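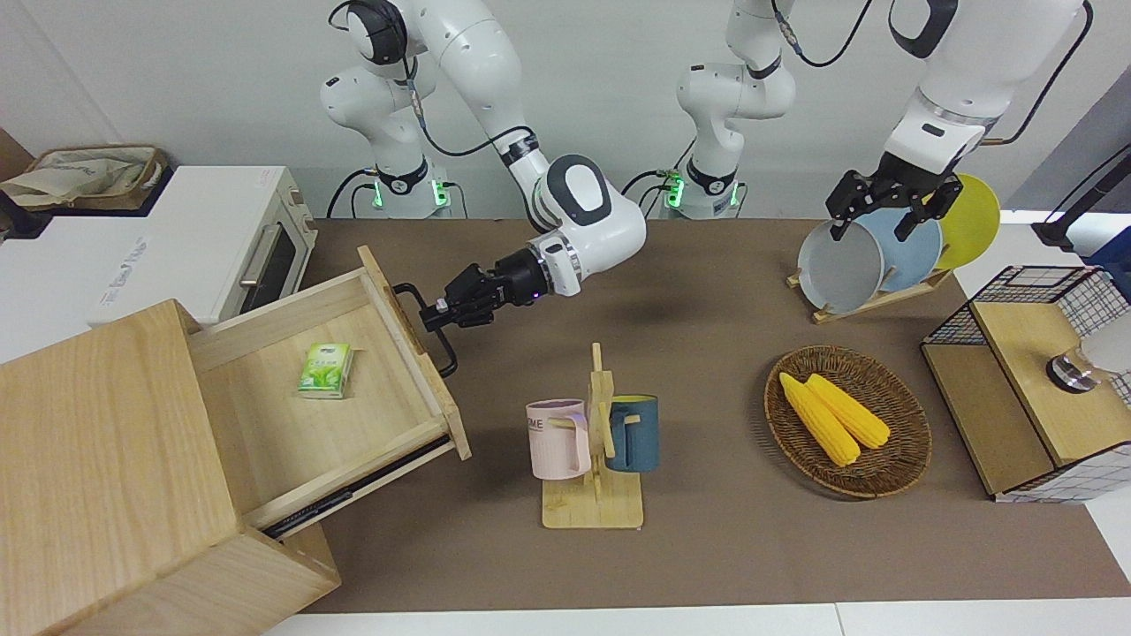
Which cloth do we use on the dish rack, the damp one or the oiled one?

The damp one first, wrung out hard, and the oiled one only after the rack has stood overnight with no plates in it.

May 23, 2019

Kitchen corner, Fuvelside workshop. Entry for me and whoever has the bench next, probably Joonas.

Spent the morning on the small wooden drawer cabinet. Consuelo said on Tuesday that the drawer was dragging in the last part of its travel. I took it out, wiped both slides with a dry rag and got a fair bit of grey fluff and some sawdust off the left one. The right one was clean. Put one drop of light oil on each slide and ran the drawer in and out 20 times. It still caught slightly at the back, so I loosened the rear screw on the left slide, pushed the slide down a hair and tightened it again. Smooth now. I didn't touch the front screws.

The handle is tight. I tried it with the small driver and it wouldn't take any more. The screws are the ones from the Jisel box, not the originals, which were too long and poked through into the inside of the drawer front. If anyone finds the originals, please throw them out so we don't mix them up again.

Drawer contents: we agreed tissues can live in there. Pens, tape and tea bags go back to the shelf. Sawsan asked about putting cutlery in it. I'd say no, it's shallow and anything with a handle that sticks up will jam against the top rail. She's going to look for a tray.

Dish rack. The wood has gone a bit furry on the slats where the plates stand. Sanded the worst of it by hand with 242 grit (Umut's odd German paper, it's what was in the box), going along the slats only. The 200 would probably have been fine. Wiped down, left to dry, then a thin coat of the Cladus board oil. Used far too much last August and it stayed tacky for a week, so this time it was half a capful on the cloth and that did the whole rack. What was left on the cloth I rubbed into the underside of the feet.

Plates went back in after lunch. Grey, blue and yellow, one to a slot. They lean less if they are pushed right down between the slats, and the gray one needs a second push. (I see I've spelled grey two ways. Leave it.)

Basket on the toaster oven. It's a good place for it when the oven is off, and a bad one when the oven is on. The liner is cloth. Sverre wants a hook on the wall for it, and I agree, but the wall is plasterboard and we have no anchors. Until then the basket comes off and goes on the counter before anyone makes toast. I've written this on a card but haven't found a spot for the card.

Checked the oven at the same time. Crumb tray emptied, glass wiped with warm water and a little vinegar. The door closes properly. Didn't run it for more than 6 minutes.

The mat on the table had a ring on it from a mug. Came off with dish soap. Please don't use the Sjögren cleaner on it, it left a dull patch on the old mat and we never got it out.

To do:
wall anchors and one hook (Sverre)
shallow tray, measure the inside of the drawer first (Sawsan)
more board oil, the bottle is nearly empty (me)
check the left slide again in a week or so, and if it drags, swap the rear screw for a new one (Joonas)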